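The Sandwich Years

2024-09-02

I have eaten lunch at work for most of my adult life and I've only started paying attention to it recently. It began in July, when I moved house and lost my lunchbox somewhere between the old kitchen and the new one, and had to buy my lunch every single day for weeks. By the end I was poorer, grumpier and oddly full of opinions about bread.

So I've been making my own again, and reading about it, and boring my friends with it. What follows is everything I've got. 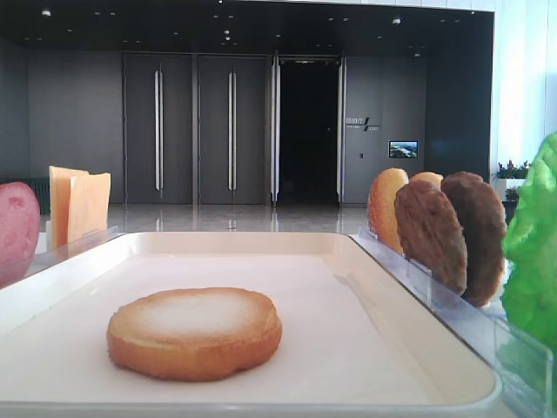
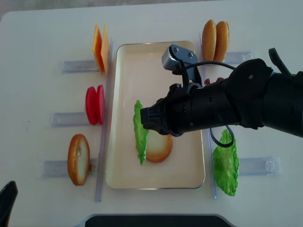
Bread on the tray, once by itself and once with a lettuce leaf.

Let's start with money, as I did. I went back through my bank app one wet evening and added up what I'd spent on bought lunches since I started my current job, coffees and the odd emergency flapjack included. The total was £2,647. I checked it twice, and then I put the phone in a drawer and went for a walk. I'm not going to pretend that homemade lunches are free – good cheese costs what it costs – but that's a holiday. That's a proper holiday with a pool, and I'd spent it on wraps that tasted of fridge.

The thing is, I like being sold a sandwich. I like the little walk. There's a place near my office called Fullo that does a hot cheese and pickle thing on a seeded roll, and on a bad morning the thought of it has got me through some very long meetings. I still go, but only when I really want it, and I enjoy it far more than I did when I was queuing there half asleep out of pure habit.

Home lunches have a terrible reputation and I think it's down to school. Mine were made the night before, wrapped tightly and then sat under a PE bag until noon. Tomato had been involved. You'd open the foil and the bread would have gone a sort of pink grey colour, and you'd eat the crusts and trade the rest for crisps if you were lucky (I was never lucky, everyone knew about my tomato). I grew up truly believing that I didn't like sandwiches. What I didn't like was old tomato.

Now I keep the wet things apart until I'm about to eat. It takes two tubs and a bit of patience. Slices of tomato go in one with a pinch of salt, and whatever dressing I'm using goes in the other, and the bread travels dry. At my desk I put the whole lot together, and yes, people look. One colleague calls it my picnic. She has since asked what was in the dressing, so I'm calling that a win.

Lettuce deserves a word too. For years I bought those bags of mixed leaves that are lovely on the day and soup by the weekend. I've gone back to a whole lettuce, the frilly kind, washed and rolled up in a clean tea towel in the bottom of the fridge. It keeps for ages. The big outside leaves are good for sandwiches and the small pale ones in the middle get eaten standing up with the fridge door open, usually by me, usually while I'm meant to be doing something else.

Then bread! I have tried so much bread. Sourdough is delicious and completely useless for a packed lunch, in my view, because the filling comes out through the holes and the crust takes the roof off your mouth. Sliced white is a comfort but it does squash. My favourite at the moment is a soft round bun from a small bakery called Gedetti, which I get in a bag of six and freeze the minute I'm home. One comes out at breakfast and it's ready by lunch. I cut mine before freezing, having once tried to saw through a frozen bun with a bread knife at seven in the morning. I've still got the mark on my thumb.

I asked around about fillings and got the sort of answers that make you see your friends differently. One swears by cold roast potatoes with mayonnaise. One has eaten the same ham and mustard every working day since she left college and can't see why anyone would want to change. My sister does peanut butter and cucumber, which sounded like a dare until I had a bite of hers on a train. I've had it three times since. My own standby is mashed chickpeas with lemon and far too much black pepper, and when I'm tired it's cheese, butter and nothing else, and I won't be taking questions.

What I hadn't bargained for was the reading. A neighbour passed on a battered paperback called The Jolenell Book of Packed Meals, no date in it anywhere, and it's a joy. It promises 800 ideas and I believe at least half of them are date and cream cheese. There's a chapter on lunches for long coach journeys and another for people who work outdoors in winter, with strong feelings about flasks. Whoever wrote it really, really minded about lunch. There's a line telling you to butter right up to the edge, and I've done it ever since. It makes the corners taste as if someone cared about them.

I've also started leaving my desk. The café on the corner, Cervantes, has a couple of benches outside that belong to the council, so you can sit there with your own food and feel only slightly guilty. I buy a tea to be polite. On a decent day there are always a few of us in a row with our tubs on our knees, and there's a bit of quiet looking sideways at what the others have got. A man last week had a whole cold pie, and he ate it very slowly with his eyes shut.

It doesn't go perfectly. Some mornings I oversleep, or there's no bread out, or I get all the way to work and remember the chickpeas sitting on the worktop next to the kettle. Then it's Fullo and the seeded roll and no regrets. I'd say I manage four days out of five, and the fifth has become a bit of a treat.

The lost lunchbox did turn up, by the way. It was in a box marked "bathroom", with a spoon still in it and half a cereal bar I'm fairly sure was from Easter. I've washed it twice and it still smells faintly of banana, so I've bought a new one with a proper clip, and the old one lives under the sink with the pegs in it.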